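We're working out what the second arm station will cost us at the Dirnton shop, so I'm putting the numbers here for anyone doing the same sums.

The arm itself was the easy line. Gerar quoted it in March and the quote hasn't moved. It's the small stuff that keeps getting left off the sheet.

Fingers first. A replacement pair is $186 with freight. They scuff up quickly on hand tools, so I've put down two pairs a year per gripper.

Wrist camera and mount, $800. Nghĩa Vũ wanted the cheaper one and we tried it for a month. The cable was too short to route properly.

Bench, pegboard and hooks came to $1,009, and I'd budgeted half that. Hand tools are about $100 a station if you buy ordinary ones from the hardware store. 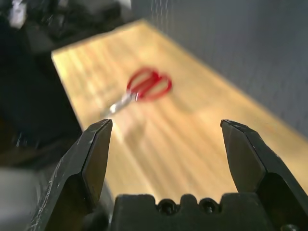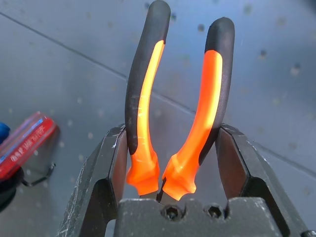

Red-handled scissors in the first, orange and black pliers in the second and third.

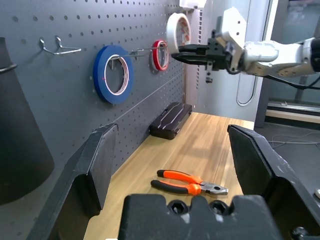

Question from Cúc Tạ: do you buy the service plan up front or pay per visit?

Per visit for the first year. We only had two call-outs on the first arm and both together cost less than the plan. I'll look at it again once there are two arms running.

Freight is its own line now. Last time it was buried in "misc" and Loan Đoàn had to pull it out of the invoices one by one.

Also allow for an electrician. Eskola want a dedicated circuit for each station and our panel is at the wrong end of the building.

Still waiting on a price for cable covers. Will add it to the thread when it comes in.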